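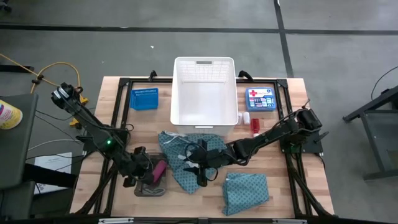 Folding is what people do when they don't want to decide where a thing goes, according to Angus Baxter, and he would like the whole subject struck from the course. I have kept it in. He has a point, though, and we will spend the first half of the session on it.

Astbridge Evening Program
Household Order, Unit 4: The Mixed Table
Handout to go with the lecture. Bring it back next time, preferably flat.

1. What we mean by a mixed table

A mixed table is any surface where things of different kinds have come to rest while waiting for somebody to make up their mind. Cloths, a cable, a small tray, a bin, a basket, the first aid kit. Each of these is easy to deal with alone. Put them together and most people will pick up the cable, look at it, put it down again and go make coffee.

In Unit 3 we sorted by room. That worked because everything in Unit 3 had a room. The mixed table is made up of what was left over, and you will need a different question. I suggest "What shape does this want to be in?" and only afterward "Where does it live?"

For our purposes there are three answers to the first question: flat (cloths, paper), coiled (cables, cord, the dog's leash), and as it is (boxes, kits, anything rigid). A few objects refuse all three. Fitted sheets get their own evening in Unit 7, and I would ask you not to bring them up before then.

2. Back to Baxter

His argument, from the notes he circulated in May, runs like this. A folded cloth looks finished. It has corners. You feel you have done something, and you leave it on the table, where it stays until a person needs the table. A crumpled cloth at least has the decency to nag you.

Against this: a crumpled cloth takes up more of the table than a folded one, hides whatever is under it, and cannot be stacked. If you have two cloths of the same pattern, one folded and one in a heap, you can see the argument laid out in front of you. The folded one can go straight into a bin. The heap has to be folded first or stuffed, and we discussed stuffing in Unit 2 (see the paragraph headed "Regret").

My own position is that Baxter is right about people and wrong about cloths.

3. The cloth, start to finish

Find a corner before you do anything else. Lifting a heap by the middle gives you a tent, and a tent has no edges to work with. If the middle is all you can reach, lift, shake once, and let the edges drop.

Lay it out. Smooth from the center toward you, then away from you. Twice is plenty. It's a cloth.

Fold in half, edge to edge. Fold in half again. Patterned cloths are a help here: with dots you can check your alignment against the pattern, and with plain ones you are on your own.

Set it down square to the edge of the table. I mark this in the practical, and yes, I have been told it is petty. A folded cloth put down at an angle gets an elbow through it before the next one is done.

Thirty seconds is a fair time for a cloth of ordinary kitchen size. The slowest I have recorded in this class is 151 seconds, and that student's fold was beautiful. We are not giving a prize for it.

4. Trays, and what collects in them

A small clear tray is a useful thing and a dangerous one. You can see what is in it, so you believe you know what is in it. Give each tray a single kind of content. One coiled cable in a tray is storage. Add a second unrelated object and you have the beginnings of a drawer.

On cables: coil loosely, in the direction the cable already wants to go. Do not wrap it around your elbow. Do not wrap it around itself and tuck the end through unless you enjoy puzzles. Last term's class pooled its spare cables for the exercise and we had 119 of them, of which four could be matched to anything anyone owned. I still have the box. Offers welcome.

5. Choosing the container

Students always want to start here, usually because they have just bought one. The Rekano people will sell you a bin for every noun in the language, and Plirari does a set that nests, which means five of them will be inside the sixth for the rest of your life.

Work out the load first. A large open bin suits folded cloth: you can see in, lift out, and the sides keep the stack upright. A bin with a handle cutout can be pulled off a shelf with one hand, and it will be, so don't fill it with anything you'd mind meeting at head height.

A small slotted basket suits light, dry, odd-shaped things. It does not suit anything with a thin end, which will find the slot.

Leave the bin empty until everything that is going into it has been given its shape. This is the rule people break most. An empty bin at the back of a table is a terrible temptation, and one sock thrown in early brings the rest of the laundry with it.

6. The first aid kit

It does not go in the bin. It does not go under the cloths, behind the bin or in the cupboard with the good plates. It stays closed, cross showing, where somebody who is bleeding and annoyed can find it. Check the contents when the clocks change. In the practical you may move it to clear your working area, but I will ask you at the end where it is, and pointing vaguely at the back of the room scores nothing.

7. For next time

Pick one mixed table of your own. Kitchen counters are allowed, desks are allowed, the back seat of a car is allowed if you can describe it with a straight face. Write half a page on which objects had a shape to go to and which did not. Leave it as you found it until you have written the half page.

Then read the Kan chapter on shared surfaces, skipping the part about candles.

Baxter will be taking the second hour. He has asked that no one fold anything while he is speaking.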